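From: Rajkumari Grewal
To: repair-list
Subject: Re: [repair-list] Washing machine boards – mend or swap?

Hello all,

I've been meaning to answer Eimear since Sunday. Her message is quoted in full, as a few people joined the list after it went round.

Eimear Ó Riain wrote:

> My Brotura washing machine has stopped halfway through the wash three
> times this month. The drum stops, the lights on the front go off, and
> after a few minutes it comes back as if nothing had happened. The man
> from the shop looked at it for ten minutes and said it wants a new
> control board. He wouldn't say what was wrong with the old one. The
> board costs more than half what I paid for the machine, and he could
> not promise that would be the end of it.
>
> I am not afraid of a screwdriver but I have never soldered anything.
> Is there any point in me opening it up? And does anybody still mend
> boards, or is it all swapping now?
>
> Eimear

Yes, there is a point in opening it up, and yes, people do still mend boards, though fewer than there were.

First, safety. Take the plug out of the wall. Turning the machine off at the front isn't enough. Leave it for a quarter of an hour before you take the lid off, as parts on the board can hold a charge for a while. If you see anything burnt near the mains inlet, stop there and get someone in.

Before you blame the board, look at the plugs and wires going to it. I keep a notebook of everything I've worked on, and I went through it in December to see which faults come up most. Out of 46 machines that came to me with "the board has gone", 11 had nothing wrong with the board at all. The fault was a loose or dirty plug, or a wire that had been rubbing on the case until it wore through. A machine that dies mid-wash and comes back by itself is just the sort of thing a poor contact will do. The drum shakes, the contact opens, everything goes off. Then it settles and you are back in business.
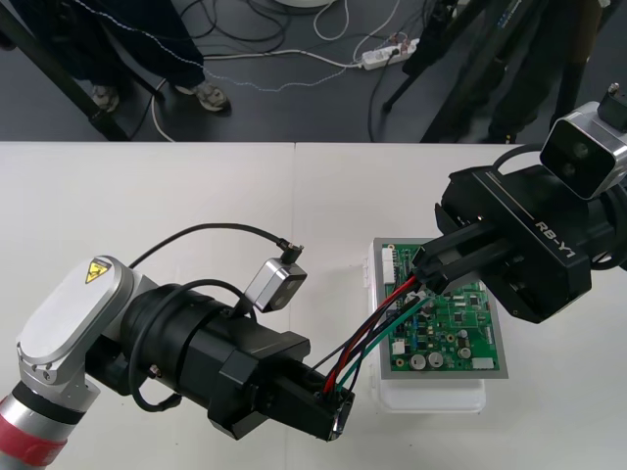 So take a photo of every plug before you touch it, from far enough back that you can tell which one it is. Then pull each one by its body, never by the wires, and look inside. You want clean bright metal. Brown or green means trouble. Push it back on and feel whether it grips. If it slides on with no effort, that is a likely culprit. A small brush and some contact cleaner will sort out a dirty one. A slack one can sometimes be nipped up with fine pliers, but go gently as the metal doesn't like being bent twice.

After the plugs, check the door lock. On the Brotura machines I've had in, the lock has two small contacts that wear, and when they drop out the motor is cut. Yours loses the lights as well, which makes me think the supply side is more likely, but it takes two minutes to look.

If all of that is fine, then we come to the board itself.

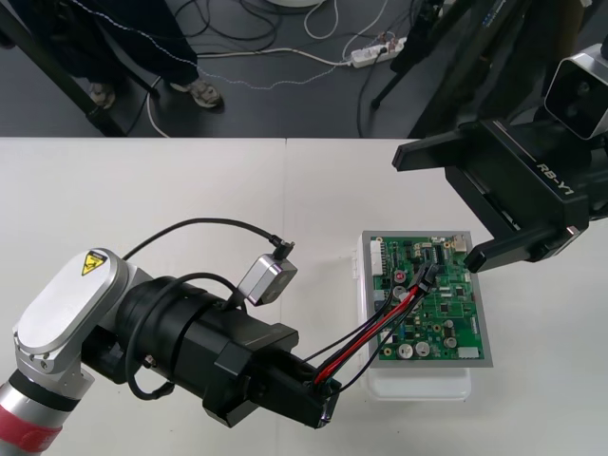
Two robot arms and a green circuit board on a white table.

On whether it is all swapping now: for the shops, mostly. A repairer who is paid by the visit can change a board in half an hour and go on to the next house. Finding a tired solder joint might take him the whole morning. I don't blame him for it, but it does mean the customer pays for a full board when the faulty part costs less than a stamp.

There are still two ways to get a board mended. One is to post it to a firm that does them. I have used Vundard, who charged me a fixed price and sent it back in 7 days with a note of what they had changed. I've also used Imema, who were cheaper but slower, and the first time they sent it back untouched and said they could find no fault. In fairness there may have been no fault to find. It was one of my early ones and I hadn't looked at the plugs.

The other way is to do it yourself, and I would say that a first-time solderer should practise on scrap. Ask at the tip shop for a dead radio, and take parts off and put them back until your joints look smooth and shiny. Then look at the big parts on your own board – the relays and anything heavy. They are the ones that work loose with shaking. A cracked joint shows as a fine dark ring around the pin. You will need a good lamp and a magnifier, and it helps to tilt the board so the light comes across it.

Please don't do what I did with a Daly tumble dryer, and go over every joint on the board just in case. I bridged two pins that should never have met and turned a small fault into a dead board.
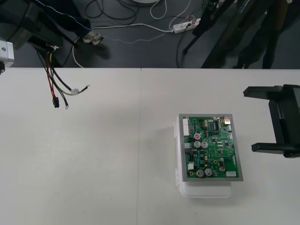

A green board with a grey metal border, on a white plastic enclosure.

One more thing on buying second-hand boards, which somebody raised off the list. They are often fine, but the number on the label must match to the last letter. Two boards can look the same and carry different programs. I bought one with a B at the end where mine had a D, and the machine filled with water and then sat there. The seller took it back, but not all of them will.

As for whether the machine is worth the bother, how old is it, Eimear? A decent motor will see you through 2,000 washes and more, and the bearings tend to go first. Spin the drum by hand with the door open. If it rumbles, I would think hard before spending on a board. If it runs quietly I'd carry on.

Let us know what the plugs look like, and send me the model number from inside the door. I may have the wiring diagram for it. If I do I'll scan it tonight.

Rajkumari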